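Home | Trips | Rooms & Buildings | About | Contact

Filed under: Open Doors, Old Buildings, Workspaces

Manzano open day, December 2019: brick, beams and a bit of marker pen

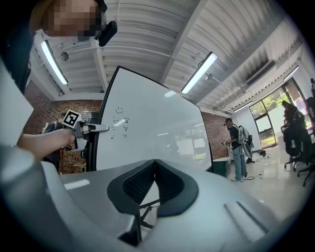

Estíbaliz Lorente wrote in after my November post to say go straight upstairs, skip the lobby talk, the lobby talk is forty minutes and it's all about the roof drains. She was right about the drains. I caught the tail end of it anyway and now I know more about downspouts than I need to.

Typing this on the bus home so excuse the state of it. Will fix later. (Will not fix later.)

OK so Manzano. Old brick place behind the rail yard, used to be a seed warehouse, then nothing, then tenants. Open twice a year and I've missed it every time, once by getting the wrong street. Got the right street this time. Coffee in the entry from a big steel urn, tasted of urn. Took a floor plan. Lost the floor plan.

Ground floor is mostly Urnetti. They restore shop fittings. Counters, drawers, those tall cabinets with the tiny brass label holders. Whole back wall of drawers waiting for handles. Smelled of wax and I could of stayed there all morning. They had a pharmacy counter up on trestles with half the old varnish off, and a woman let me try the scraper on the underside where it wouldn't matter. Harder than it looks. Wrists.

Asked what a counter like that goes for and got the "depends". Then got 3,000 dollars if you take it as is and do the rest yourself. Not for me but I did think about where it would go.

Then up. The stairs are steep, iron treads, handrail on the one side only. Wear flat shoes.

Upstairs is the part I came for. It's where the building stops being cute and just gets on with things. White corrugated metal ceiling, steel beams going across bare, long fluorescent tubes, brick down the side. Big window gives you bright daylight and the tubes are on as well. People in there, things going on, nobody performing for the visitors. I like that better than a room with ropes.

And the whiteboard! Big one, white, really glossy, skinny black frame. I've been on about whiteboards on here since we redid the teaching room and bought the wrong ones, so of course I went over. Smiley face up on it in black marker, small, toward the left. Under it a little column of doodles, triangles and short strokes and tiny symbols, could be a plan, could be somebody on a long phone call. Most of the board just white. I have a theory that you can tell how a room is used from what's left on its board, and a smiley with some triangles under it is a good sign. Compare with our teaching room, where the board has said DO NOT ERASE over a paragraph of nothing for two years.

The gloss though. Glossy boards wipe better, fine, everybody says so, but then you get the lights in them. Pale streaks off the tubes, right across the surface. Move your head, streak moves too. We have the exact same problem at home. Our fix was to turn off the front row of lights, and then people complained it was gloomy, so now it's on again and people squint. If anybody has a matte board they like, comments are open. Not the kind that goes gray.

Got talking by the window to a man who fits out rooms. Didn't get his name, had a tape measure on his belt so I believed him. He says the ceiling is the whole trick with these buildings. You paint it white and leave it alone. Put in a dropped ceiling and you lose the height, and you pay for losing it. White metal throws the light back down and you need fewer fixtures. He also says the sound is terrible, and yes, it is, every chair scrape goes up and comes back. Rugs, he says. Or felt on the chair feet. I've put felt on chair feet before and it lasts a week and then you're finding little brown discs everywhere.

He had opinions on brick as well. Don't drill the brick, drill the mortar. Or use a stand and drill nothing. Leases in places like this usualy have a line about the brick and they mean it.

Board on a stand vs. board on a wall, then. Went back and forth on this the whole afternoon.

Wall: doesn't wobble. You can lean on it to write. Stuck where it is forever, and it's always behind the person's head who needs to see it.

Stand: goes where the people go. Feet stick out, somebody trips, always. Wobbles when you underline anything with feeling.

Still don't know. Leaning stand.

Next door to that, through a fire door you have to really shove, is Grilia. Printed cotton, mostly tea towels and some aprons. Long table with a felt top and screens racked up at the end. They were running a two color pear pattern, green then black, and had seconds in a crate by the door. I bought three (one has the stalk where the leaf should be, it's the best one). The guy running the squeegee did not stop talking and did not miss a print. They do 4,000 towels for the holidays and then nearly nothing until spring, which must be a strange way to live. The drying lines go back and forth overhead so you have to walk hunched. I got a clothespin on the head.

Plarnel at the far end was closed, sign on the door, back at two. I came back at two. Sign still there. Came back at half past and there was a person but she was eating a sandwich so I left it. They bind books. I looked through the glass at the presses for a bit. Big iron wheel on one. Next time.

Whole upper floor is 3,251 square feet according to the sheet taped up by the elevator. It felt bigger, probably the ceiling. Elevator is freight only and they're strict. No exceptions for the guy with the stroller, so he and two strangers carried it up the iron stairs with the baby in it, baby delighted.

Stuff worth knowing if you go:

Parking: bad. Take the 105 bus, stops at the end of the block, driver will tell you if you ask.

Cold: yes. Downstairs has heaters near the Urnetti benches and everybody gathers there like cattle. Upstairs less so. Keep your coat.

Food: urn coffee, plus a table with almond cake by the slice, cash only, gone by noon. I had the last one. Not sorry.

Bathrooms: ground floor, behind the drawers. There is a line.

Kids: they were fine upstairs, but I'd hold hands on those stairs. The tea towel table had scraps and fabric markers out and it was packed.

Photos: nobody minded, but ask at the benches, some pieces belong to customers.

Things I meant to ask and forgot. What the floor is under the tile. Whether the window opens. What the tubes cost to run, because the teaching room is due new lights and I'm supposed to have numbers, and I've come home with three tea towels and a paragraph on felt pads.

Things I'm copying. White ceiling, definitely, ours is a sort of tooth color and I think half the gloom is that. Moving the board off the end wall and nearer to where people sit, at least for a month, see who trips. And leaving a couple of markers out where anybody can pick one up. Ours live in a locked drawer. The key lives with somebody who's on leave. Seeing that smiley I thought, right, that's what happens if the pens are just there, and it's fine, it wipes off.

Was it worth the trip? Yeah. It's not a grand building and there's no tour as such past the drains. You wander. Some doors are open and some have a sandwich behind them. But I've been to three of these this year, and it's the only one where I came home with stuff to actualy do.

Next open day is spring, no date on the sheet. I'll post when I hear. If you're at Plarnel and reading this, I will be the one at the glass.

My stop. More tomorrow, incl. the pear towel.

Posted in Open Doors | Older: The wrong whiteboards, part 3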